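We use cookies to improve your experience. By continuing to browse you accept our cookie policy. Accept / Manage settings

Plillico finger service kit for hand-held grippers: review

Vustero sells this as all you need to keep a pair of hand-held grippers in good order. I bought one in June for our room at Alemham, where the grippers mostly pick up socks and other small bits of clothing, and I've my doubts about the "all".

You get replacement fingertips, two drivers, a tube of grease, a sheet of stick-on markers and a card gauge for setting the marker angle. The tips are fine. They fit first time and I've no complaint about the grip on thin cloth. The gauge is the part they shout about, and it's card. Mine had gone soft at the corner before I'd finished the second gripper, and a marker set a hair out means doing the whole calibration again.
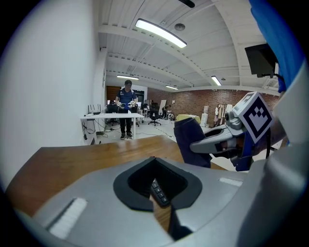 Then there's the grease. The leaflet says to re-grease the finger joint every 200 hours, on the website it's 700. I wrote to ask which and got a link to the website. I've gone with 200 and a very small dab, wiped off well, as I don't want it on the fabric.

The smaller driver rounded off on a screw that hadn't given my old one any trouble. The spare markers are matt and do stick flat, so credit there, though they peel if you don't clean the face first.

Would I buy it again at £236? No. The tips on their own, yes, if Vustero would sell them that way. 2 stars.

Đỗ, Jul 13, 2021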